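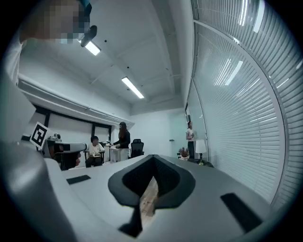
Taking a bicycle on the regional coach to Tivville

Travel and Touring – Cycling Away From Home
Posted January 22, 2019

Nodard Wheelers Touring Section

Our section is planning a tour in the last week of February, starting from Tivville and returning to Nodard by the valley road. There will be 11 riders. As the railway does not reach Tivville, we intend to travel out by the regional coach operated by Fidex, and we should be grateful for advice from members who have made this journey with bicycles.

The operator's printed conditions state that bicycles are carried "subject to space and suitably prepared". We have been unable to establish what is meant by suitably prepared. One member was told at the ticket window that a bicycle must be boxed. Another was told by telephone that a soft bag would be accepted, and that the front wheel need only be removed if the driver asks for it. Boxes present a difficulty, as the tour does not return to Tivville and we would have nowhere to leave them.

We would also welcome information on overnight accommodation in the town for the evening of arrival. Several of the guest houses appear to close during the winter, and a party of our size may be hard to place under one roof. Secure storage for the bicycles is required. Breakfast before seven would be preferred, as the first day includes the climb to Myung and daylight is short at that time of year.

Myung Road Cycling Association

Our association has used this coach service on four occasions, most recently last autumn, and the following may be of assistance.

The conditions are applied by the driver on the day. In our experience a soft bag has always been accepted, provided that the chain and gears are fully covered and no part of the bicycle projects. On one occasion a heavy plastic sheet secured with tape was also accepted. We have never been asked to produce a box. The pedals should be removed and the handlebars turned in line with the frame. Tyres may be left inflated.

The greater difficulty is space. The luggage hold takes six bagged bicycles when it is otherwise empty, and on the Friday afternoon service it is seldom empty. We strongly advise that your party be divided between two departures. Each bicycle must be added to the booking by telephone, as the website does not offer the option, and the charge was 12 per bicycle when we last travelled. Please ask for the booking reference to be sent in writing. On our second visit the telephone booking had not reached the driver, and two of our members waited at Nodard for the next coach.

With regard to accommodation, the hostel behind the market hall remains open throughout the year. It has rooms of four and six beds, and a ground-floor store with a lock. Breakfast is not served before half past seven, but a cold breakfast will be left out if it is requested the evening before. The bakery on the square opens at six on weekdays and is a good deal better.

Members of your party should note that the summit at Myung stands at 2,687 feet and that the north side holds ice in the shade well after the road below has cleared. We would not begin the descent before ten o'clock. There is a shelter at the top with benches and a tap, although the tap is turned off in winter, so bottles should be filled at the last village.

The town itself merits an unhurried afternoon. It has a good small museum in the old weighing house, and the river path towards the mill may be ridden on any tyre. We generally arrive a day early for this reason.

valleyrider317

Don't bother with the coach. We rode out there and back in two days and it was fine.

If you must take it, sit on the left side going out – better views.

Nodard Wheelers Touring Section

We thank both contributors. The section has decided to travel in two groups, on the morning and afternoon coaches, and has written to the hostel to request two rooms of six. Bags will be posted home from Tivville before departure, the post office having confirmed that it opens at nine on the day in question. The start has been moved to half past nine accordingly, which should also allow for the ice at Myung.

Should any member know whether the road beyond the mill bridge has been resurfaced, we would be pleased to hear from them. It was in a poor state when we last rode it, and three of the party will be on narrow tyres.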